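Re: [shop-automation] Arm for PC rebuilds, where we stand

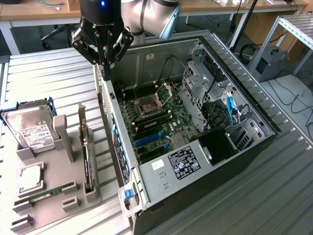
Can a hobby arm put a processor in a socket without wrecking the pins?

Sometimes, if the board is in exactly the same place every time and somebody is willing to lose a board finding out. I wouldn't bet one I cared about.

Ho-yin Tam wrote on 18/07/2024:
> The tray is done, with a slot for each part, so the arm always
> knows where to pick from. Drive and memory are the easy ones. I want
> to go straight to the CPU and get the hard part out of the way.
> Choi is writing the placement routine. I think we can have a full
> build running by the time the Hinetti order comes in.

Ho-yin, I like the tray. The drive, the processor, the memory stick and the card each have a home, and that's more order than my own bench has seen in years. My trouble is with the other end of the trip.

The tray is ours and we can make it as exact as we want. The case is a used office tower lying on its side on slats. I don't see how it comes back to the same spot after we swap it for the next one. Before anybody writes more code, put hard stops on the slats and measure how far off the socket is over ten swaps. If the answer is more than a hair, the routine needs a camera check or it needs to wait.

Second, the pins are in the socket on this board, so the part we'd wreck is the motherboard. The fingers on that gripper are fine for a hard drive. For a processor I'd want a suction cup, or at least flat pads and a springy mount. The Mornus cup kit was $70 when I priced it in June. We've spent more than that on cables.

Third, the "full build" claim. Choi's log has 200 memory attempts and 169 marked good, but what does good mean? If it means the stick ended up in the slot, fine. If it means both ends clicked down, I'd like to see that written in the log. I've pulled plenty of sticks that looked seated and weren't.

My vote is memory first, with a dead board, until the log is boring. Then the card. The processor goes last, and with the cup. I have a dead board from the Pruvum pile that I can bring over — same style of socket, lid and lever still work.

Also, who has the short hex keys? They aren't in the drawer.

Siu-ming Wu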